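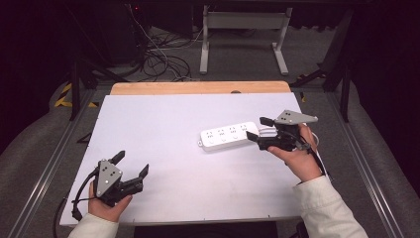

My aunt left me a sewing machine, a tin of foreign coins and the extension lead, and it was the extension lead my cousin rang me about. She didn't want the sewing machine. She didn't want the coins, which she said smelled. She wanted the lead back in the family, by which she meant her side of it, and she'd driven to Polteo to have the conversation in person. So there it was between us, on the white board I put down to save the table, with its row of sockets along the top and a little round button by each one, and its stubby white cord curling out of the end. It looked like something you'd get in any shop on any high street. I said so, and Yaryna gave me the look that she has been giving me since we were six.

"It's not about what it looks like," she said.

I put the kettle on. I had to go across the room to do it, seeing as the only wall socket that works in my kitchen is behind the bread bin, and I'll admit I had been planning to run the lead from there myself. I'd got it all worked out: kettle, toaster, radio, lamp. My landlord, Mr Skoryk, had been promising me an electrician since March and I'd stopped asking.

Yaryna, meanwhile, had started on the story. You have to let her. Our aunt bought the lead the week she moved into flat 203, when she had nothing else to plug in but a lamp, and she'd carried it home on the bus in her handbag with the end sticking out. The lamp went in first. Then came the telly, then the fan heater, then the Christmas tree, and every new thing that arrived in that flat got its turn on the lead before it was allowed a socket of its own. It was a sort of test. If it didn't blow up, it could stay (this included, according to Yaryna, her second husband's record player and very nearly her second husband).

"And who used to do the buttons?" she said.

"You did."

"I did the buttons."

She did, too. I remember her kneeling on the carpet in her nightie with her finger out, waiting for the word. I was never let near them. I was the one sent to stand by the door in case of smoke!
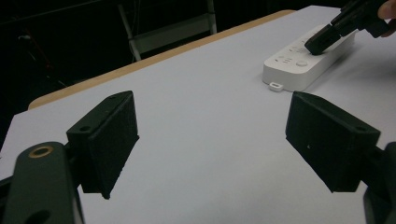 *The buttons, or anyway the end of it that we fought over.*

We drank our tea and neither of us touched it. I had meant to be generous, I'd practised it in the bath. But there's something about being told you can't have a thing that makes you want it badly, and by the second cup I was defending that lead as if I'd knitted it. I said I'd visited more. She said I'd lived nearer. I said I'd taken the bins down. She said anybody can take down a bin, and who was it sat with her through the whole business with the hip? It was Yaryna, of course, and I went a bit quiet after that.

Then she asked whether it still worked.

I didn't know. I'd brought it home in a carrier bag with the coins and hadn't plugged it in once. So we cleared the bread bin off the worktop, crumbs everywhere, and I fetched the lamp from the bedroom, the ugly one with the fringe, because it seemed right to start with a lamp. I shoved the plug in the wall. Yaryna put her finger out and then – I wasn't expecting this – she took it back again.

"Go on," she said. "You do it."

I pressed the nearest one. The fridge stopped humming, the clock on the cooker went blank and somebody downstairs said a word I won't write down.

We laughed so much that I had to hold on to the sink. When I'd finally found the fuse box, and Mr Skoryk had been telephoned and had not picked up, we unplugged the lot and sat back down with the lead on the table in front of us, and I said well, that's that then, you'd better have it. She said no, no, you have it. We went on like this until it got dark, and I've got to say it was the nicest afternoon we'd had in years.
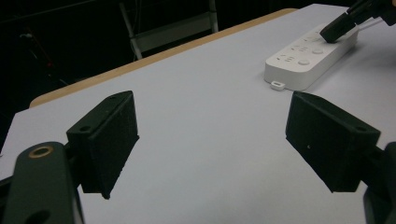
Noreen Phelan said, when I told her all this over the fence, that we were a pair of daft articles and that a lead which trips the whole house wants cutting up and putting in the electrical recycling, sentiment or no sentiment. Her own mother had kept one going with tape until it scorched the skirting board. And had we thought, she asked, that it might be the lamp?

We hadn't. I rang Yaryna that evening. She was quiet for so long that I thought we'd been cut off, and then I heard her shout for her car keys.

She's bringing a different lamp. I've told her we're not pressing anything until a proper electrician has had a look, and she's agreed to that, provided she gets to do the buttons.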